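Heka Lattice Bin, Square
Brorero Workshop Goods — Desk and Bench Storage 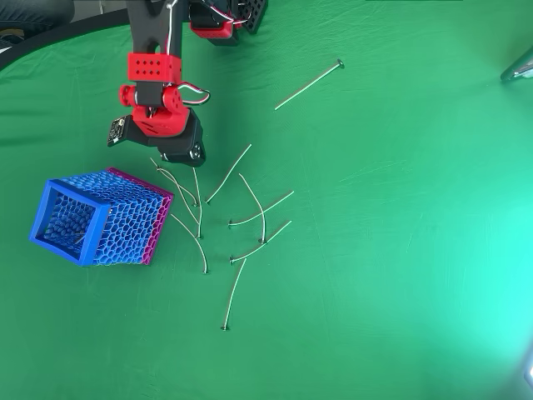 Overview

The Heka is a square open-top bin with walls formed as an irregular honeycomb mesh. It is intended for small dry items on a desk, bench or craft table: markers, clips, cable ties, blocks, sample pieces. The openings vary in size across each face, so parts smaller than the largest opening should be bagged first or kept in the solid-wall Baloch bin.

The bin may be stood upright or laid on its side. On its side it works as a scoop-in tray, and the flat walls keep it from rolling on cloth or on a bare bench top.

Specifications

Form: square, box-like, one open end
Wall: irregular open mesh, no lining
Height: 8 in
Width: 6 in
Depth: 6 in
Stacking: not rated
Sold: singly or in packs of two

Use on cloth

A soft work cover reduces noise and stops small items from skidding when the bin is emptied. Wrinkles in the cover do not affect the bin lying down, but smooth the cloth before standing it upright. Snags are possible with loose-knit fabric — lift the bin, do not drag it.

Care

Brush dust out of the openings with a dry, soft brush. Rinse in cool water if needed and air-dry with the open end down. Do not use in a dishwasher or leave in a parked car. Solvent cleaners will dull the surface.

Not suitable for

Food contact
Liquids, sand or powder
Uncapped blades
Use as a step or support

Ordering

Packs ship flat-boxed from the Sondomcombe warehouse within seven business days. Returns are accepted unused, in the original carton. For quantity orders contact Rizwan Sial, trade desk. Questions on fit and dimensions go to Tariq Kakakhel, product support.

Page revised Tuesday, September 24, 2019. Dimensions on earlier pages were outside measurements to the rim only and should be disregarded.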